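## About Peltel

Peltel supplies reusable tableware to schools, nurseries and works canteens. The company was set up by So-ying Lau and Ladi Ekpo, who had both worked in contract catering, and it operates from a single warehouse in Ukport.

We hold 52 stock lines. Plates, bowls and cups are sold in cartons of 15 and can be mixed by colour within a carton. Lids are packed separately — please check the rim size on the order form before adding them.

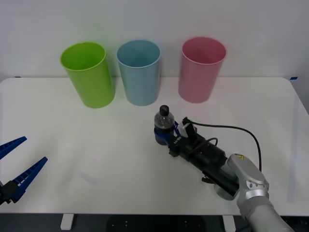 Can we order less than a full carton?

Part cartons are available to account customers, with a handling charge added to the invoice.

Orders are picked by Jaruwan Phuthong's warehouse team and leave Ukport within 4 working days. Deliveries to Kinia and Akinola go by our own van. All other addresses are served by pallet or parcel carrier, depending on weight.

Manikandan Venkataraman manages product testing. Each new line goes through repeated cycles in a commercial dishwasher and is then checked for warping, clouding and loss of colour. Test sheets can be requested by product code.

Returns are accepted on unused goods in their original packing. The annual stock count takes place in May, when the order desk stays open but dispatch is slower.

Account enquiries: Chenxi Hao, order desk.

Page last revised 29 March 2024.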